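Sorting Bathroom Supplies Into Bins

May, by Arlindo Medeiros

Print this page | E-mail to a friend

Pull everything off the shelf before you start. Throw out whatever is dried up or past its date, and wipe down the bins.

1. Give each kind of package its own bin. Squeeze tubes go in one and small boxes in another. A shallow tray works well for boxes, and you can read the labels without lifting them.

2. Stand tubes up with the crimped end on top and the printed side facing you. Keep one large bin empty for bulky refills.

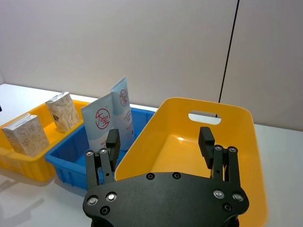 3. Put the bins back on the shelf, with the ones you use every day in front. Leave enough room to get a hand into each handle.

Check the bins again when you next go shopping. If a tube won't stand on its own, lean it in a corner of the bin.

Filed under: Home > Storage & Organizing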